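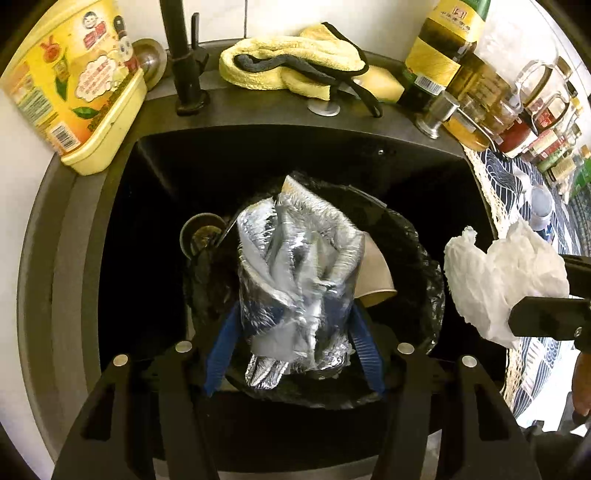 图1:手持夹爪采集,锡箔袋一条,水池清理类

发件列表:Lindar 示教数据讨论组
主题:Re: 厨房类任务要不要收“软垃圾”?
日期:2023/9/13

各位好,

先贴一张上面的图,再回信,因为我实在太想聊这个了!这几天一直在收水池清理这一类,越收越觉得它值得单独立一个子集。原信引在下面,我分段答。

> 我们 Falten 这边已经把杯子、碗、瓶子三类收齐了,成功率曲线也比较平。
> 下一步想加厨房垃圾,但组里有人担心:锡箔、塑料袋这种东西每次形状都不一样,
> 标注也不好写,收回来模型学不到规律,白占硬盘。
> 想问问你们的看法,另外有三个具体问题:
> 一、袋子类的示教,一条大概收多长合适?
> 二、背景要不要清干净?
> 三、夹爪那对软垫需要换吗?

先说总的看法:收!而且要多收。“每次形状都不一样”恰恰是我最喜欢它的地方。硬杯子收到后面,多一条少一条差别很小,操作的人闭着眼都能做出同一条轨迹。锡箔袋就不是这样,捏在下半截和捏在袋口,袋子塌的样子完全两回事,折痕、反光、鼓起来的地方全变了。图上这一条是两块蓝色垫子从左右两边夹住袋子下半部分,中间挤出一道竖的窄褶,袋口还松松地敞着。我看回放的时候特别高兴,因为垫子的蓝色都映到锡箔面上了,这种反光在仿真里我调了整个二月也没调像。

再答三个问题。

一、长度。我们现在的规定是每条不超过13秒,从夹爪进入水池范围算起,到物体离手为止。袋子类容易拖长,新手总想把袋子捏整齐再放,其实不用管它整不整齐,放进垃圾袋就算完成。超时的不要删,单独放到 slow 目录,以后训练时间归一化的时候还用得上(这个目录上次有人顺手清掉了,拜托拜托)。

二、背景。强烈建议不要清!我们最早一批是在 Viklund 的样板台上收的,白台面,灯也匀,数据漂亮得很,结果换到普通厨房,策略看见花布就犯迷糊。后来干脆就在有人做饭的厨房里收。你们看图里,水池边上有海绵、黄毛巾、洗手液泵头,右边一溜瓶瓶罐罐,台面铺着藏青和白色的花布,还带一圈镂空花边,左上角还有印着卡通图案的包装。池子里垫的是黑色塑料袋,摊开了,里头歪着一只米色纸杯。黑袋子放在黑水池里,边界很难分,分割模型在这儿经常出错,我反而觉得这是好样本,请不要为了好标就换成白袋子。

唯一要清的是带字的私人物品,快递单、药盒、账单这些,开始之前收走。调料瓶和食品包装不用管。

三、软垫。带横纹的那种就很好,先别换。我们试过光面的,锡箔夹得住,可是薄塑料容易滑。横纹垫每收完30条拿下来冲一次,擦干再装,油多了以后摩擦变化很大,这个变化又没有传感器记录,混在数据里很难查。装回去记得检查两边是不是对称,装歪一点点,闭合的时候会先碰一边。

还有你们没问但我忍不住要说的:双手任务。我们有两只夹爪的组合,一只处理主物体,另一只同时拿着别的东西,图里右边那只就夹着一团白纸巾。一开始标注规范里只有一个“当前物体”字段,根本写不下,后来改成左右手各一个字段,没拿东西的一侧填 none。老数据我写了个转换脚本,放在 Geltitz 仓库的 tools 目录里,跑之前先备份,它会直接改原文件。

标注文字也顺便说一下。锡箔袋请统一写“锡箔袋”,不要一会儿“铝箔”一会儿“银色包装”。状态词目前只用4个:平整、揉皱、折叠、撕裂。我知道实际情况比这复杂得多,一个袋子可以又揉皱又折叠,那就按面积大的写。要是你们有更好的分法,特别欢迎提,我自己对“撕裂”这一项就不太满意,标的人分歧很大。

硬盘的事不用太担心,原始视频压完之后比你们想的小。真正占地方的是中间特征,那个可以重算,不用存。

我这边下一批打算收湿的茶包和果皮,会更难看,也会更好玩!你们要是愿意同步收,我们可以用同一份任务表,两边厨房不一样,对泛化肯定有好处。任务表我明天传到列表的共享目录里,想加条目的直接在最后一列后面写就行,别动前面的编号。

祝收数顺利!

Lindar 采集组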